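About Solletska

Solletska helps small workshops, clinics and college labs work out what an automation project will cost before they sign anything. We don't sell arms, grippers or tables, and we take no commission from the people who do. What we sell is a plan: a list of what you need, what it will cost to buy and run, and in what order to spend the money.

We began as two people sharing one desk above a print shop in Louro, and for the first year most of our work was reading other people's quotes. A customer would bring in a price for a robot and ask if it was fair, and the price usually was fair – but the post it stood on, the fixtures, the spare fingers and the weeks of setup were somewhere else, or nowhere at all. We started keeping a list of those forgotten lines. It has 751 entries now, and we still go through it with every new customer, usually over a pot of coffee and usually for longer than we promised.

How we plan

Most projects start with a long talk on your own floor. We like to see where the table would go, who would walk past it, and what the person doing the job today thinks of the whole idea (they tend to know things the drawings don't). After that we build the station in simulation and try the layout there, long before anybody orders steel. Moving a post or swapping a tray in a model costs an afternoon. Moving the real one in the middle of November, with the electrician already booked, costs a good deal more, and we have a few customers who came to us after learning that.

Then comes the budget itself. We write it in two columns, one for what you must have on opening day and one for what can wait until the next year's money. You will get it as a plain spreadsheet, with a note beside each line saying where the number came from. Our Isar planning service covers single-arm stations, and Noltex is the longer version for sites with several stations and shared spares. About 1,341 budget lines have gone through Noltex so far, and we are always glad to talk about any of them that might look like yours.

If you are still at the stage of wondering, please write anyway. First calls are free, and we enjoy them.
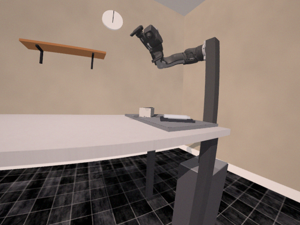
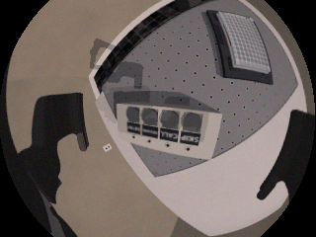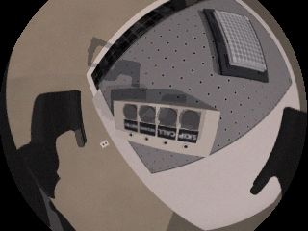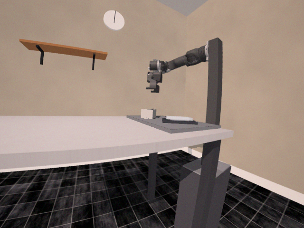
Simulated views of a single-arm table station, from across the room and from close to the gripper.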